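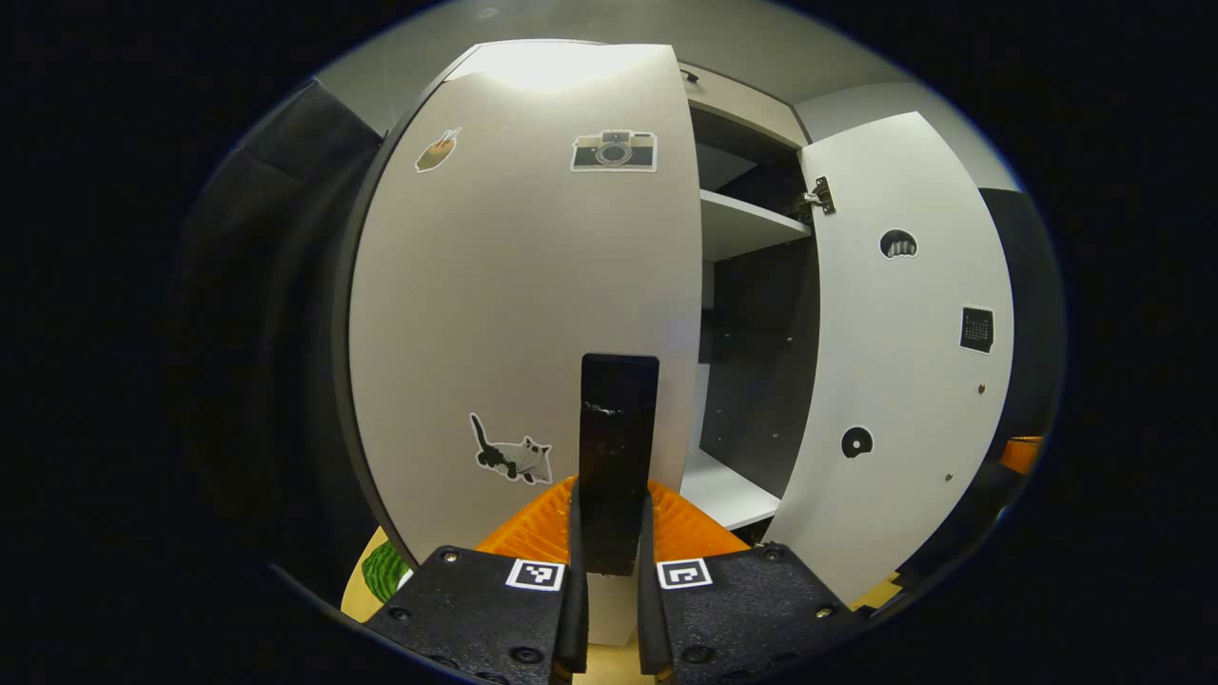
Ludmila Hubáček wrote to the Facilities Office in October to ask whether the stickers on cabinet doors would have to be removed before the year-end clearing. Her letter noted that the younger members of the Saturday group find their cabinet by its pictures and would be lost without them, and she asked for a decision in writing.

The Office has considered the matter and is pleased to confirm that stickers already in place may stay. A camera and a long-tailed cat do no harm to a painted or coated door, and they are a good deal easier for a six-year-old to remember than a shelf code. New stickers may be added to the outer face of a door only. They should not cover a hinge, a door edge or the place where a hand normally rests to push the door shut. Members who wish to remove a sticker are asked to speak to the Office first. In past years several doors were scratched with blades and coins, and two had to be refinished.

Year-end clearing of shared cabinets

The annual clearing of shared cabinets at Casau House will take place over the winter closure. All groups that hold a cabinet on the ground or upper floor are included. The small lockers in the Safavi Room are handled separately and are not affected by this notice.

The purpose of the clearing is to bring the cabinets back into agreement with the register. At the last full count the register listed 3912 items held by groups in shared storage. The register itself has room for 4000 entries before a second volume must be opened, and the Office would prefer to begin the new year with a shorter list. Of the items counted, 3130 had been signed out at least once during the preceding two years. The remainder had not, and it is to these that groups are asked to give their attention.

Each group should go through its own cabinet and sort the contents into items to be kept, items to be offered to other groups, and items to be discarded. Items offered to others may be left on the long table in the Hunesetti Room with a card stating what they are and which group is giving them up. Food, candles and opened bottles of glue or paint may not be left there under any circumstances. Broken items should be discarded even where a repair has been planned, unless the repair is already booked.

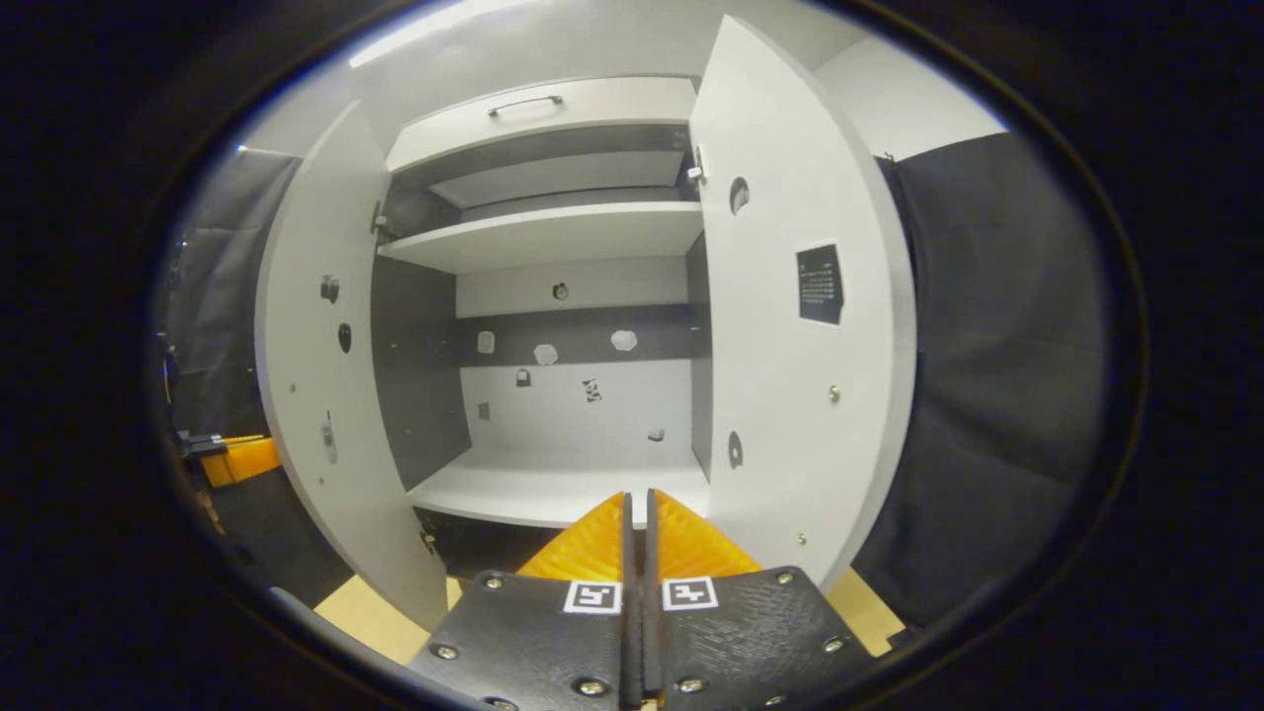
Orhun Türkmen has reminded the Office that both doors of a cabinet should be opened all the way before anything is lifted out, and that last year most of the damage to hinges was done by people working around a half-open door with their arms full.

The Office agrees and has added the point to the instructions. The two-door cabinets have a drawer at the top, running the width of the cabinet, with shelves beneath it and a larger compartment below those. The following arrangement is recommended for cabinets of this kind.

The drawer is intended for small items that would otherwise be lost: scissors, tape, pencils, spare keys, the group's sign-out cards. It should close without being forced. Paper should be stored flat on the shelves, in folders or shallow trays, with the name of the group facing forward. Heavy items, including sewing machines, tool boxes and boxes of books, belong at the bottom of the main compartment and should never be placed on a shelf. Tall items may stand in the main compartment provided that they clear the shelf above and do not lean on the doors.

Shelves may not be moved to a different height without the agreement of the Office. If a shelf board does not sit level or has slipped from its supports, please leave it as it is and report it. Groups should not add hooks, screws or adhesive rails to the inner walls.

Cleaning

Once a cabinet has been cleared, it should be wiped out with a damp cloth and a little dish soap, beginning at the top and working down. The drawer should be emptied completely and wiped as well. Scouring powder dulls the surface and must not be used. Doors should be left standing open for an hour after cleaning. Cloths, buckets and soap will be set out by the sink near the Grellari entrance, and groups are asked to return them there.

Marks on white doors come away in most cases with soap and patience. Vidar Haugen has kindly offered the use of a soft eraser block for pencil and shoe marks, which can be requested at the desk.

Changes of cabinet

Groups that no longer need a full cabinet may give one up, or may share with another group by agreement. Shared cabinets are divided by shelf, and the division should be written on a card and kept in the drawer. There are at present 10 groups waiting for storage on the ground floor, and the Office would be grateful to hear from any group whose cabinet stands largely unused. Giving up a cabinet does not affect a group's room bookings.

Requests to move to a different cabinet will be considered in the order in which they are received. Saeed Kermani has asked that groups with members who use wheelchairs be given first choice of the cabinets nearest the doors, and this has been adopted with immediate effect. Such groups need only state their preference on the form.

Forms and keys

A clearing form has been placed in the pigeonhole of every group. It asks for the cabinet number, the items removed from the register, the items added, and any fault in the doors, drawer or shelves. Forms should be signed by one member of the group and returned to the desk before the building reopens for evening classes. Groups that do not return a form will keep their cabinet, but the entries in the register will be carried over unchanged and the group will remain answerable for every item listed.

Spare keys are held at the desk and may be borrowed for the day on signature. Questions about the register should be addressed to Nazanin Asadi at the Facilities Office, by letter or in person during desk hours.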